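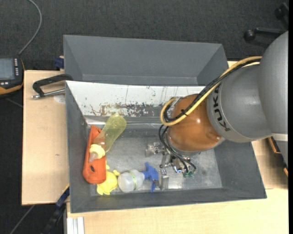

工作现场图集：退货分拣岗位的自动化与人员安排

Flenano 退货处理中心承接日用品、母婴用品及玩具类商品的退货验收、分拣与再入库业务。自 Wuvik 项目启动以来，中心陆续将部分取件、投箱工序交由机械臂完成，原有分拣人员的岗位职责、班次安排和培训内容随之调整。本图集按工序编排，简要记录现场作业情况及相关岗位的变化，供各部门员工、来访单位及新入职人员参阅。

发布日期：2025年6月14日
编制：Flenano 运营管理部

一、箱内取件
机械臂自料箱上方下探，由金属夹爪从混放物品中取件。奶瓶、喷雾瓶和玩具形状各异，半透明的瓶身尤其不易识别，目前仍列为重点测试品类。
岗位变化：原取件员改任单元看护员，负责处理夹取失败、物品卡滞及料箱更换。看护员不再连续弯腰取件，但须在整个班次内保持对设备状态的关注。部分员工反映，这种注意力上的负担与以往的体力负担性质不同，需要重新适应。自7月起，看护岗连续值守时间不得超过两小时，期满轮换至复检岗。

二、来件登记与预检
退货包裹由人工拆封、核对单号，并剔除破损、渗漏及带尖锐部件的物品。此道工序未列入自动化范围。
岗位变化：登记员在原有工作之外增加一项判断，即物品是否适合进入机械臂料箱。判断标准最初由工程部门单独拟定，试行后发现与实际来件差距较大，现行版本由登记班组与工程部门共同修订，每季度复核一次。登记员对标准有异议的，可直接填写修订单，无须经班长转交。

三、料箱布置
料箱位置偏移会影响取件，箱体摆放因此由专人负责，换箱后须重新核对。中心现有八个料箱工位，分布于 Oláh 厂房东侧。
岗位变化：换箱工作过去由当班人员随手完成，现已写入看护员的岗位说明，并计入工时。交接班时须在记录表上注明最后一次换箱时间和核对人工号。

四、示教与参数调整
新品类进入料箱前，由技术员与熟悉该类商品的分拣员一同确定夹取位置和力度。技术员负责程序，分拣员负责说明物品何处容易变形、何处不宜受力。
岗位变化：本中心设立“品类指导员”一职，由具备三年以上分拣经验的员工担任，享受岗位津贴。指导员参与示教的时间不计入个人产量考核。工程部门此前曾建议将指导意见一次性整理成册，经讨论未予采纳，改为随品类更新逐项记录。

五、人工复检
机械臂取出的物品送至复检台，由复检员检查外观、配件及标签，决定再入库、返修或报废。中心每日处理退货约4,000件，复检岗是目前用工人数最多的岗位。
岗位变化：取件环节节奏趋于稳定之后，复检台一度出现积压，复检员在班次后半段的加班明显增多。运营管理部据此下调了机械臂的运行速度，并规定取件节拍以复检台的承接能力为准。该规定写入《现场作业规程》第97条。

六、异常停机处置
设备停机后，看护员按规程确认状态并通知技术员，未经确认不得将手伸入料箱。恢复运行须由技术员与看护员共同签字。
岗位变化：任何在岗人员均有权停机，停机行为不作为绩效扣分依据。试行初期，停机次数曾列入班组月报，员工普遍有所顾虑，该项统计现已从月报中删除，仅供工程部门分析故障使用。

七、培训与转岗
受岗位调整影响的员工统一参加 Tratevero 培训计划，内容包括设备安全、异常识别、基础维护和复检标准。培训安排在工作时间内进行，工资照发。
岗位变化：完成培训者可申请看护、复检或品类指导岗位；不愿转岗者可留任登记与预检工序。夜班人员反映课程时间与轮休冲突，7月的课程已增设夜班专场，报名表可向各班组索取。

八、尚待解决的事项
看护岗的薪级目前参照原分拣岗执行，与新增职责是否相称，正由人力资源部门与员工代表协商。复检台高度不可调节，已列入设备更新申请。软质包装和成套玩具暂不进入机械臂料箱，仍由人工分拣，相关人员编制维持不变。

使用说明
本图集文字与图片限于内部培训及来访接待使用，转载须经运营管理部书面同意。现场参观须提前登记，进入作业区应穿着防护鞋，并沿划定通道行走，不得倚靠工作台或触碰线缆。各班组如发现图集内容与现行规程不符，请以规程为准，并将更正意见送交运营管理部。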